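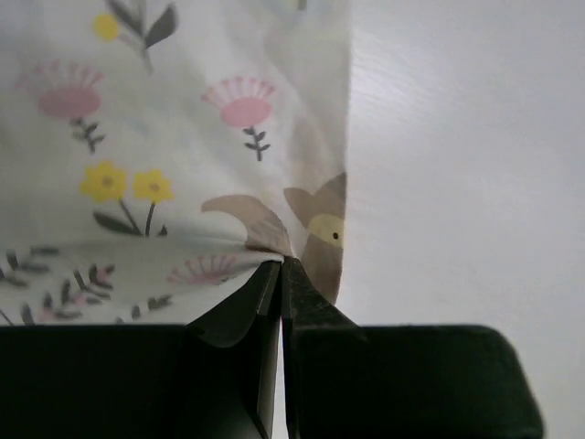 Sondow Harbor Station -- Building Brick Set

Maker: Lecomte
Series: Sondow
Pieces: 1,906
Figures included: 10
Recommended age: 14 and up
Instructions: two printed books
Availability: in stock, ships from our Prindgate store

Product details

Harbor Station is the largest set in the Sondow series so far. It builds into a small coastal railway station with a platform, a ticket hall, an upstairs apartment for the station master and a short length of quay at the back. The roof comes off in two parts and the upper floor lifts out, so all of the rooms can be reached once the model is finished.

The station follows the same layout as the other Sondow buildings, with connection points on both short sides. It will stand next to the Sondow Bakery and the Sondow Post Office without any changes. To connect it to the older Fish Market you need to take off the row of gray tiles on the left side of the sidewalk. The spare pieces for this are in bag 14.

The track on the platform side is for display. It matches the Wukel train in width, and the Wukel locomotive and one car fit along the platform with a few studs left over. A motorized train will roll through the station but the curve at the quay end is too tight for the longer passenger cars.

What's in the box

Bags numbered 1 to 16, with the baseplates packed flat underneath. The first instruction book covers the quay and the ground floor. The second covers the apartment, the roof and the clock tower. There is one sticker sheet. The station name, the clock faces and the timetable are printed pieces. The posters in the ticket hall and the signs on the quay are stickers.

The figures are the station master, a ticket clerk, a porter, two fishermen, a baker on her day off, a musician and three passengers. The porter comes with a luggage cart and four suitcases, two of which open.

Building notes from the store

Solange Hamel built our display copy over several evenings. Her notes:

The ground floor goes quickly. Bags 3 and 4 have a lot of small tiles for the checkered floor in the ticket hall, some 300 of them, and sorting them by color first saves time. The clock tower is the best part of the build. It uses sideways bricks to get the narrow windows, and the steps are clear even where the book asks you to turn the model over.

The roof is repetitive. Both halves are built the same way, so you do the same twelve steps twice. The dark blue is very even from piece to piece -- this was a complaint with the Fish Market and it seems to have been fixed.

The stair to the apartment is a little weak. It holds on by two studs at the top and comes loose if you lift the upper floor without supporting it. Take the floor out with both hands.

Lighting kit

A lighting kit for this set is sold separately. It has lamps for the ticket hall, the platform and the tower, and the battery box hides under the quay. Fitting it after the model is built means taking off the roof and part of the back wall. If you plan to add lights, order both together and run the wires while you are on bag 9.

Shipping and returns

The box is large and heavy and ships in an outer carton. Unopened sets can be returned within 30 days. For missing pieces, write to us with the bag number and the part number from the back of the second book. We keep a small stock of common Sondow parts, and anything else is ordered from Lecomte.

Also in this series: Sondow Bakery, Sondow Post Office, Sondow Fish Market (retired), Wukel Locomotive and Car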